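About Us

Hi, I'm Letay Tekleab, and I run Ernulano, a small cooking school on the second floor of an old shoe store in Doltow. If you climbed the stairs to get here in person, I'm sorry about the stairs. If you got here through the website, you had it easier!

People write to me all the time asking what kind of food we teach, and I never have a short reply. We teach supper. We teach beans and flatbread and roast chicken and the sort of soup you make when there's half a cabbage and one sad carrot left. I grew up eating my mother's cooking, which was Tigrayan food most nights and tuna casserole on the nights she was worn out, and I still think of both as home cooking. So our class list jumps around a lot. One week it's injera (a slow class, the batter has its own schedule) and the next week it's pie crust.

How it started

I worked in school cafeterias for 11 years before any of this. I loved the kids and I loved the big kettles, and I did not love the 4:30 alarm. Toward the end I was giving lessons in my own apartment, mostly to the parents of kids I knew from the lunch line, who wanted to learn the lentils. My kitchen back then had room for two people if they liked each other. We had five in there one night with the oven going and the window stuck, and the neighbor came over to complain about the noise and stayed for dinner. She took the next class, too.

After that I started looking at rooms. I looked at a church basement, a former nail salon, and a garage in Bornmont that smelled so strongly of paint I got a headache on the drive home. The shoe store was the last one on my list. Upstairs it had big north windows, a floor that could take the weight, and a landlord who liked to eat. I signed the lease in October and spent the whole winter learning about grease traps and venting, which I will happily talk about if you ever want to lose an afternoon.

What a class is like

Evening classes run for 3 hours, starting at six, and you eat at the end. We cap them at 12 people. I've tried bigger groups, and what happens is that the folks at the back wind up chopping parsley all night and never get near a stove.

You don't need to bring anything except closed shoes and a container for leftovers. We have aprons. We have knives, and I keep them sharp, and the first thing we do in every beginner class is hold one properly and cut up an onion, slowly, while I walk around and fuss at your thumbs. I do fuss. I've been told it's charming, and I've also been told it's a lot.

Recipes go home with you on paper. I write them the way I talk, so they say things like "cook until it smells right, then two more minutes," and then underneath there's a proper version with measurements for people who find that annoying. We've got 194 of them in the binder now. You're welcome to flip through it before class and copy anything you like, just please don't take the pages out. The page for the mustard potatoes has gone missing twice.

We don't do certificates, and we don't do contests. Every so often a company calls and wants a cook-off for its sales team, with a timer and a winner, and I always offer them dumpling night instead. Most of them say yes. You can't really rush a dumpling, and people tend to chat a lot more when their hands are busy with something small.

The Monday table

Monday is the one night with no lesson. We cook one big pot of something and open the doors, and anyone who has ever taken a class can come and eat and bring a guest. You pay what you like into the blue tin. I started it in our second year when a couple of my students had just moved to town and mentioned they ate alone most nights, and I'd been doing the same thing, standing up, over the sink. These days it fills both long tables. Somebody usually brings dessert. There was a stretch in spring when everybody brought lemon bars and I'd be fine not seeing another one for a while.

If you have a recipe from your family that you'd like to cook for the Monday table, tell me! We'll buy the groceries and I'll be your helper. I've learned more on those nights than from any book on my shelf, including how to make a proper Rajput-style red meat curry from a retired bus driver who would not let me cut back the chilies. (He was right. I cried a little, but he was right.)

Who we teach

Pretty much anyone who can reach the counter. Our youngest students come on Saturday mornings, and they have to be eight or older with a grown-up along. I'd say the kids are braver with seasoning and the grown-ups are better about washing up.

We also get plenty of people who are starting over in the kitchen. Someone's doctor has told them to cut the salt, or the person who always did the cooking isn't there anymore. I keep those classes small and on weekday afternoons, when the light is nice and there's no hurry. You don't have to tell us why you've come. We'll make a pot of rice and a pan of greens and go from there.

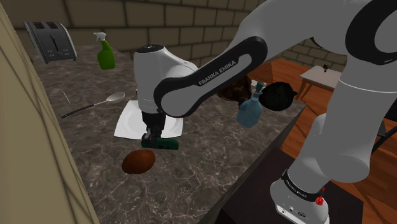 Prices are on the sign-up page, and I try to keep them where a person can come more than once. A regular evening costs $19 if you live in town, and a bit more if you don't, thanks to a small grant the town gives us that I'm very grateful for. If even that is too much right now, send me a note. There's a spot or two held back in every class for exactly that, and I don't ask for paperwork.

Where the food comes from

I shop the way most people shop, at the regular grocery store with a list and a few coupons. I know some cooking schools make a big deal about farms, and I love a good tomato as much as anybody, but if I teach you a dish with a tomato you can't find or can't pay for, you won't make it again. So we use canned tomatoes most of the year. We use frozen peas all year. The spices are where I get picky, and I order those whole and grind them here, which is why the stairwell smells like cardamom and cumin. The berbere I mix myself, and you can buy a jar at the front desk if I've remembered to fill the jars.

Food allergies: please put them on the form, all of them, even the ones you think are silly. I'd much rather swap an ingredient the day before than find out when the pan is hot. We do cook with nuts and wheat in the room, so if your allergy is a serious one, call me first and we'll talk it through.

Getting here

We're upstairs at the corner by the laundromat, and the door is the green one on the side street. Parking behind the building is free after five. There's a lift at the back for anybody who can't do the stairs, and it's slow and it groans, but it was inspected this year and it works fine. Ring the bell and one of us will come down and ride up with you.

The best way to reach me is by email, and I answer in the mornings with my coffee. The phone is fine too, but if there's onion on my hands I'll let it ring, so leave a message and say your number twice. New classes go up on the first of the month, and the injera one fills up fast, so if that's the one you want, put your name on the waiting list now and I'll hold you a place as soon as somebody drops out.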